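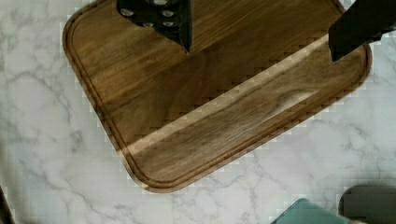 Dietary sodium is the first thing most patients with high blood pressure are told to change, and it is often the advice they remember least. Tonight's notes cover how to take a useful diet history in a clinic visit of 13 minutes or less. Ask where food is prepared before you ask what is in it. A patient who works at a wooden board on the kitchen counter most evenings needs a different talk from one who lives on canned soup and takeout. For the first, ask about salt added while cooking, stock cubes and sauces. For the second, go straight to labels and portion size.

Taking the history

Start with yesterday. "What do you usually eat?" gets you the answer the patient thinks you want. Go meal by meal, then ask about snacks and drinks. Bread and cheese are missed more than anything else – ask for them by name.

Salt substitutes

Many contain potassium chloride. Check kidney function and the medication list before you recommend one. Be careful with ACE inhibitors, ARBs and spironolactone.

Home readings

Seated, back supported, feet flat, arm at heart level. Five minutes of rest first. Two readings, one minute apart, morning and evening. Have the patient write down both, including the ones they don't like.

For next session

Read the Ghoneim clinic case (handout 22) and bring a one-page diet history taken from a classmate. Marwa Radwan will lead the small groups. Questions about grading go to Reda Badawi.

We use cookies to improve your experience. Accept | Manage settings

Share 30 | Comments 0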